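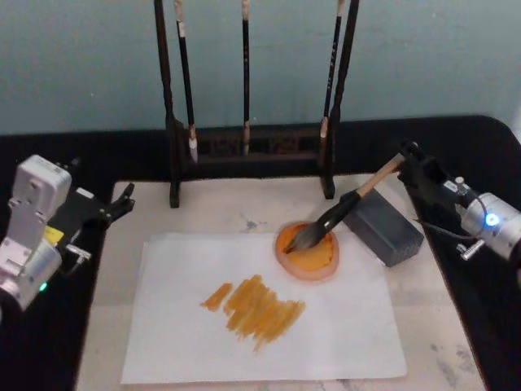
The Stalville Amateur Radio Society has posted the new operating schedule for its two-meter repeater on Drudach Hill. Members and visiting operators are asked to read this thread before the changes take effect. (1/12)

The weekly net will move from 7:30 p.m. to 8:00 p.m. local time. Check-ins will open with stations on battery or generator power, followed by mobile stations, then all others. (2/12)

The new hour was requested by operators in Lernmont, whose own net has overlapped with ours since October. Stations wishing to join both may now do so. (3/12)

Net control duties will rotate among four licensed operators. Blagoje Softić will serve as net manager and will keep the roster. Requests to be added to the roster should be sent to him by email. (4/12)

The repeater will be off the air for maintenance on Dec 7, 2018, from 9:00 a.m. until the work is complete. The feed line will be replaced and the duplexer retuned. (5/12)

During the outage, local traffic should use the simplex frequency printed on the back of the membership card. Please listen before transmitting. A station already in contact has the use of the frequency until it signs. (6/12)

The Tymoshchuk link will remain disconnected after the work is finished. Audio levels on the link receiver have been uneven, and the technical group wishes to test the hilltop site alone first. A date for restoring the link will be posted separately. (7/12)

The time-out timer remains set at three minutes. Operators are reminded to let the courtesy tone sound before replying. Leaving this gap allows a station with urgent traffic to break in. (8/12)

The access tone is unchanged. Radios that opened the repeater before the work will open it afterward with no reprogramming. (9/12)

QSL cards for the fall special event have been printed and are being filled out by hand. The log holds 3,923 contacts. The first 200 cards have been mailed. Operators who enclosed a self-addressed, stamped envelope will be answered first, in order of receipt. (10/12)

Corrections to the event log should include call sign, band, mode, and time in UTC. Please do not send a second card for the same contact. If the contact cannot be found, the log manager will search 20 minutes on either side of the time given. (11/12)

Reports on repeater coverage are welcome once service resumes, especially from handheld users on the east side of Lernmont. Please state your location, antenna, and power level. (12/12)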